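Jul 10, 2020

Moving a mail archive off Flokport

Flokport is closing its hosted mail service, so I spent two evenings moving my archive elsewhere. These are my notes on the process, mostly for my own reference the next time a provider does this.

The export tool gives you one large mbox file per folder. Mine held 2381 messages across 9 folders, the oldest of them from a mailing list I had forgotten joining. The files open fine in any desktop client, but the date headers are rewritten to UTC and the original offset is dropped. If you sort by local time, expect messages sent near midnight to land on the wrong day.

Attachments are a separate problem. Flokport stores anything over 4 MB outside the message and leaves a link in its place. Those links will stop resolving when the service closes, and the export tool does not warn you. I searched the mbox files for the link prefix, wrote the matches to a text file, and fetched them with a short shell loop. A second pass with checksums found 2 truncated downloads, both fixed by a retry.

For the new host I compared Fatgate and Menenport. Fatgate has the better search, but its import rejects any folder name containing a slash. Menenport accepted everything as is – slowly, with no progress indicator – and kept the read flags intact. I went with Menenport.

Filters had to be rebuilt by hand. The two rule formats have nothing in common, and I used the occasion to drop the rules that no longer matched anything. The old address will forward until the end of July, so I left a rule that tags whatever still arrives through it. Each tagged message is one more account to update. 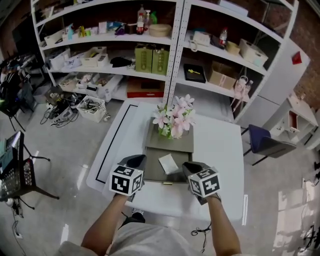

The remaining job is backups. I run a nightly IMAP sync to a local disk and copy the result to an external drive once a month. Restoring a single folder from that copy worked on the first try. A full restore is still untested.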